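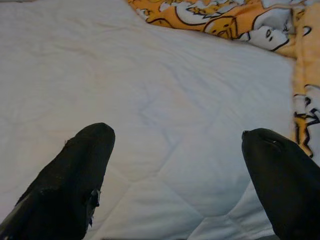 3.2 寝台上に残置された物品と寝具の整理手順

本節では、前節で定義した「就寝面」、すなわちマットレス上面のうち人が横たわる範囲を対象とし、そこに置かれた物品と寝具が整理作業の順序に及ぼす影響を検討する。従来の家事動作研究では、ベッドメイキングは掛け寝具を広げて四辺を整える作業として扱われ、枕元の小物や脱いだ衣類の片付けは別の作業に分類されてきた。しかし、居室における実際の整理では両者は連続しており、小物の移動を終えないまま掛け寝具を広げた場合、物品が布の下に入り込み、再度めくる作業が発生する。

本調査では、Ridanmont居住実験棟の寝室において、60件の整理作業を記録した。対象とした物品は、枕、掛け寝具、衣類・帽子類、冊子類、その他の小物の5区分に整理した。区分の基準は材質によらず、最終的な収納場所の違いによっている。たとえば帽子は布製品であるが、寝具と同じ場所には戻されないため、衣類・帽子類に含めた。

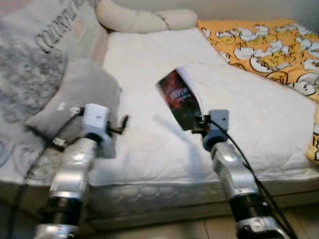 文責:Dernance住環境研究所 生活動作研究グループ

冊子類については、枕との位置関係が作業の手戻りに関係することが確認された。図3.4に示す寝台では、黒と暗赤色の表紙をもつ本状の物品が、上端を白い大きな枕の下に差し込んだ状態で寝台の中央付近にある。このように一部が枕に隠れた物品は、枕を先に持ち上げるか、物品を先に引き抜くかによって後続の動作が異なる。枕を先に動かす手順では、物品の全体を目視できる反面、枕の仮置き場所が必要となる。物品を先に引き抜く手順では仮置きは不要であるが、枕の位置がずれ、最後に置き直す例が多く見られた。

本研究では、前者を「枕先行型」、後者を「物品先行型」と呼び、この2類型に基づいて記録を分類した。いずれの類型においても、就寝面から小物がすべて取り除かれた後に掛け寝具へ移行した作業は、全体の94%であった。残る作業では、掛け寝具を途中まで広げた段階で小物の取り残しに気付き、作業を中断している。

白いキルティング地の就寝面は、濃色の小物を見分けやすい一方、淡色の寝具との境界が把握しにくい。後述するCosura式評価票では、この点を「地色との差」の項目で記録し、物品の大きさとは独立に扱った。なお、同評価票は寝具の品質を判定するものではなく、作業者が対象を認識するまでの条件を記述するために用いている。

掛け寝具の状態は、展開、折り畳み、集積、垂下に分けて記述した。複数の状態が同時に認められる場合は、床に近い部分の状態を優先して記録することとした。寝台の縁から垂れた布は、作業者の移動を妨げるほか、上に重なった別の寝具を引き込むおそれがあるためである。

図3.5 柄物の毛布が重なった寝台。右側に橙色の毛布が広がり、手前の淡黄色の毛布はまとまって寝台の縁から垂れている。頭側には灰色と白の帽子と、橙色と白の小さな丸い物品が残る。

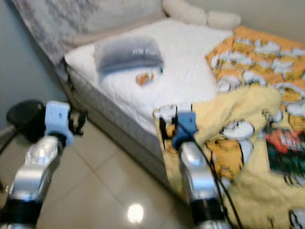

問 掛け寝具が複数ある場合、どれから整理すべきか。

答 最も上に重なっているものから着手し、床側に垂れた部分を就寝面に引き上げたうえで畳む。下の寝具は、上のものを完全に取り除いた後に扱う。同じ寸法の寝具であっても、2枚をまとめて畳むことは避ける。

図3.5の配置にこの原則を適用すると、手前で重なっている淡黄色の毛布が最初の対象となり、橙色の毛布はその後に扱うことになる。帽子と小さな丸い物品は頭側にあり、毛布を畳む動作とは直接干渉しない。ただし、畳んだ毛布を頭側へ仮置きする場合には、これらを先に移す必要がある。したがって、小物の片付けを常に先行させるという規則は、仮置き場所が足側に確保できる寝室では緩和してよいと考えられる。

以上の結果は、単一の寝室における記録に基づくものであり、寝台の両側に通路がある場合の検討は含まない。Dalgleish分類による通路条件との対応は、次節で扱う。

関連項目
・3.1 就寝面の定義と測定範囲
・3.3 Dalgleish分類に基づく寝室内通路の条件
・4.1 枕の仮置き場所と作業姿勢
・付録B Cosura式評価票 記入要領
・Ridanmont居住実験棟 寝室平面図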